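Home-built bimanual manipulator

A home-built bimanual manipulator is a two-armed robot assembled by an individual or small group outside a commercial or university laboratory, usually in a house, garage or shared workshop. Most are made from bought-in joint modules, printed brackets and an ordinary desktop computer. They are used for household handling tasks such as folding, sorting and bed making.

Construction

Builders generally start with a matched pair of arms on a common base. In the Plulen layout, first circulated as a set of drawings in January, the shoulders are set 800 mm above the floor so that the grippers can reach a mattress without the base touching the bed frame. The joint modules most often paired with it are sold by Hatico. Each arm is wired separately, and cables are left with enough slack at the wrist to allow full rotation -- a short cable is the usual cause of early faults.

Bedding is a common first task for a finished pair. It is soft, cheap and hard to damage, and a single bed can be reached from one side. 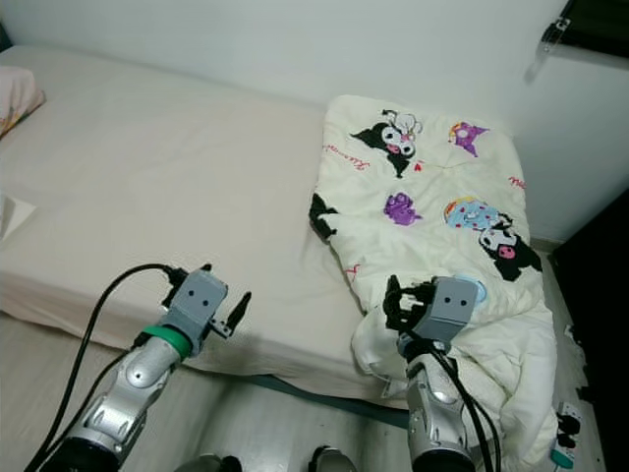

Why are two arms used for bedding when one arm can already lift a blanket? A single arm can lift or drag cloth but has no means of holding the opposite edge, so the fabric tends to follow the gripper and bunch up. A second arm can anchor one part while the first pulls.

Control

Early builds were driven by fixed motion scripts, which work poorly on cloth. Later ones are trained from demonstrations, in which the builder guides the arms through the task and the joint positions are logged. The Angelovski notes, a set of workshop instructions revised on July 5, 2019, recommend 100 demonstrations per task before any unattended trial, with the bedding placed differently at the start of each.

Grippers and coverings

Bare printed fingers slip on cotton. Fingers are therefore often wrapped in tape or coated cloth, sometimes over a soft filling. Wrappings are treated as consumable. Creases along the finger are harmless, but a split near the inner edge alters the grip and can snag loose threads.
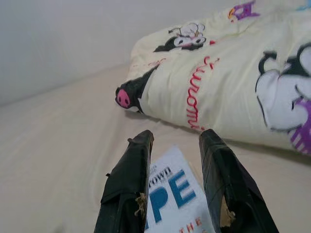 Jasmina Ivanov disputes the common advice to rewrap both fingers as soon as one splits, writing in the Grekgate workshop newsletter that a fresh wrap changes the closing distance by almost 2 mm and that the gripper should be recalibrated each time, "or you are just trading one fault for another". The Angelovski notes call for recalibration only after every fourth rewrap.

Limitations

Payload at full reach is low, and heavy quilts usually have to be dragged. Wrist cameras lose sight of the fabric once it is gathered between the fingers -- a head camera is normally added for this reason.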